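Home Explore Notifications Messages Lists Bookmarks Profile More

Tuesday, September 28, 2021

Thread on the grasp planner rewrite at Rimmont. I said I would write this up once the new version was on both cells, and it is. Long, mostly software.

Background for anyone who missed the February thread. The planner is called Drerkton. It takes a depth image from the wrist, proposes grasps, throws out the ones the arm can't reach, and hands a short list to the motion side. The old version did all of that in a single process.

The single process was my decision and it was fine for a year. Then we added a second arm and the two started waiting on each other. One slow collision check on the left arm and the right arm sat there holding its last setpoint.

So the first job was to split it up. Proposal, filtering and motion are now separate nodes with a queue between each. If the filter falls behind, the queue drops the oldest candidate. Old grasps are worth very little anyway, the object may have moved.

Queue length is 4. I tried longer ones. The longer ones looked better in the logs and worse on the arm, which kept going for candidates computed from an image it had already moved past.

Second job was the self filter. The wrist camera always has the fingers in view at the bottom of the image. The old code masked them with a fixed rectangle I drew by hand. Open the fingers wide and the rectangle covered a lot of good floor. Close them and a fingertip poked out and got treated as an obstacle.

New code renders the finger mesh at the current joint position and masks that, plus a margin of 3 pixels. It costs almost nothing because the mesh is tiny. I should have done it this way from the start.

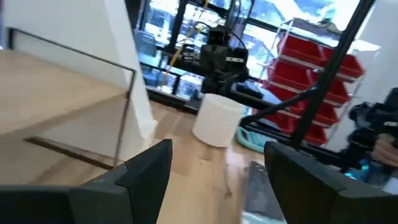
Wrist view, fingers open. White cylinder ahead on the floor, red bins on the rack at right.

Soft white objects in front of bright windows are what gave the old planner the most trouble. The auto exposure chased the glass, the object went flat, and the depth fit got noisy along the top edge. The proposals would then cluster on the edge, where the surface normals were junk.

What I did about it: exposure is now metered on the region between the fingers only. The windows can blow out as far as they like. We lose the background, and the planner doesn't use the background.

I also added a check on normal agreement. For every candidate it looks at the normals in a small patch under each fingertip. If they disagree too much the candidate gets a lower score. It used to be a hard reject, but on fuzzy surfaces the hard reject threw out everything and the arm just parked.

Someone asked last time why we don't train a network for this. We have one for proposals. The filter and the scoring are plain geometry, on purpose. When a grasp goes wrong at the end of the day I want to open the log and see which term did it.

On to collision checking. The world model has three kinds of things in it: fixed stuff measured once (frame, rack, wall, tabletop), the other arm, and whatever the depth camera says is there right now. They update at different rates, and the old code locked all of them together on every check.

Now the fixed set is built at startup and never touched. The other arm is published as a handful of capsules. The live depth goes into a coarse voxel grid with a short memory. Checks read a snapshot and no one waits for a lock.

The capsules are fatter than they need to be. Cables are the reason. There is no good model of a cable in our world, so each link gets extra padding on the side where its cable hangs. It's crude. It has also been the one part of the system I haven't had to touch again.

Thin diagonal bars were another pain. In the voxel grid a thin bar comes and goes depending on the angle, so the planner would find a path straight through a gap that wasn't there. Every bar on the frame is now in the fixed set by hand. It took an afternoon with a tape measure.

Shiny floor: reflections show up in depth as holes below the floor plane. We clamp anything under the plane back onto it. If you do this, fit the plane again whenever you remount the camera. I forgot once and the arm thought the floor was slightly tilted for most of a morning.

Tooling. The piece I use the most is the replay tool. It records the inputs to each node, and you can run any node again offline from a recording. Change a weight, replay, compare. I keep a set of 583 recorded grasps and every commit to the planner runs against all of them.

The replay set doesn't say whether a grasp would have held. It only says whether the planner still picks what it picked before, and where it differs. I go through the differences by eye. Most of them are boring. When a commit changes more than 50 I don't merge it until I can explain why.

Recording format is one file per grasp, flat, with the software version in the header. I looked at a proper database and dropped it. Flat files copy easily and I can read the header with a text editor.

We moved the message definitions to a shared package with the Nwankwo folks, who run the same arms with a different planner. Their recordings now open in our replay tool and ours in theirs. Their scenes have a lot more clutter than ours, so this found two bugs in the first day.

Bug one: the filter assumed the approach direction was never parallel to the finger closing axis. Their proposer makes those sometimes. Ours never did. Divide by zero, score of NaN, and NaN sorted to the top of the list. So the worst candidate won.

Bug two: timestamps. We compared camera time against controller time with no offset. On our machines the clocks happened to agree. On theirs they didn't, and every image looked like it came from the future. There is now a startup check that refuses to run if the clocks are too far apart.

Handling of time in general was the messiest part of the rewrite. My rule now is that a message carries the time the sensor saw the thing, and it keeps that stamp all the way to motion. No node restamps. Half the odd behavior in the old version came down to a node restamping.

Still open: the planner has no idea what cloth is. Anything flat and soft gets treated as floor or as a low box, depending on how it is lying. For now flat things are excluded from grasping and kept as obstacles with a small height. I don't love it.

Also open: switching between grasp candidates midway. If a better one shows up while the arm is moving, we ignore it. I have a branch that blends over to the new target. It behaves in sim and jitters on hardware. I suspect the velocity limits on the wrist joint but haven't proved it.

The config is all in one file now, by the way. It used to be spread over the launch scripts, and two of them set the same gripper speed to different values - whichever loaded last won.

Several people asked if the code will be public. The replay tool will be, under the name Pirnomard. The planner probably not, it has too much of our cell geometry baked in. I'll pull the finger mask out separately if there is interest, it is a small file.

Replies are open. If you are asking about the exposure change, tell me which camera you have, the metering region works differently from one driver to the next.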